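## 3. Sorting households by how they talk about leftovers

We began the Flolstead interviews at the kitchen table, and the setting shaped what we heard.
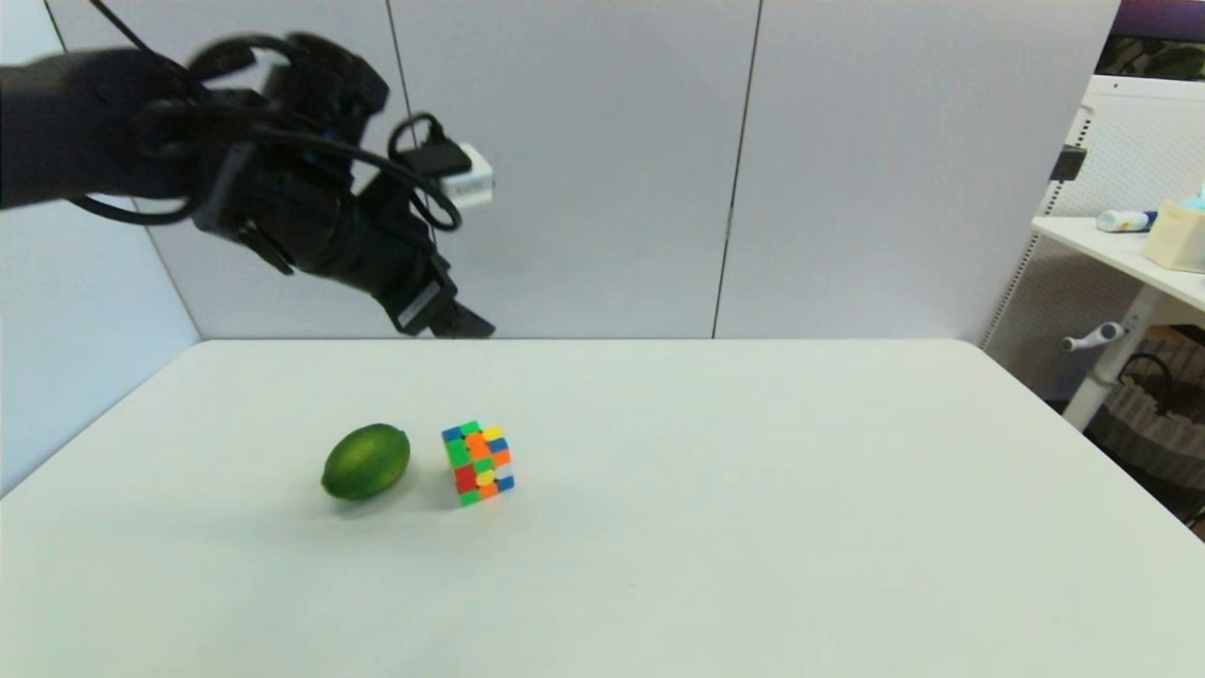 **Figure 2.** A white tabletop with two objects on it.

Why do people throw out food they fully meant to eat? Mostly they lose track of it, and by the time they find it again they no longer trust it.

That answer came up in both towns, and we were delighted by how differently people put it! In Flolstead the talk was all about dates and labels. In Jidton it was about smell, and about who in the house gets the final word on a pot of soup. One retired baker gave us a long and wonderful account of reviving stale rye (toasted, soaked, then baked again with apples), and we have kept her wording in the appendix.

We collected 400 diary entries, of which 94 mention a meal that was cooked on purpose to leave extra. These planned leftovers are the most exciting part of the material. They were spoken of warmly, often by name -- "Thursday rice" was one -- and the diaries rarely list them among the things thrown away. Unplanned leftovers had no names at all. Riis first noticed the pattern while coding the August entries, and Alexiou then found it again in the Jidton set without having seen her notes.

We had 15 codes at the start and merged several of them after the second reading. "Guilt" and "waste talk" overlapped so heavily that keeping them apart told us very little. "Saving for someone" stayed separate, as it behaves in its own way: food put aside for an absent person was kept longer than the speaker would keep it for themselves. Raptis describes something close to this in the Terania study of shared student kitchens, although there the food was labeled and here it almost never was.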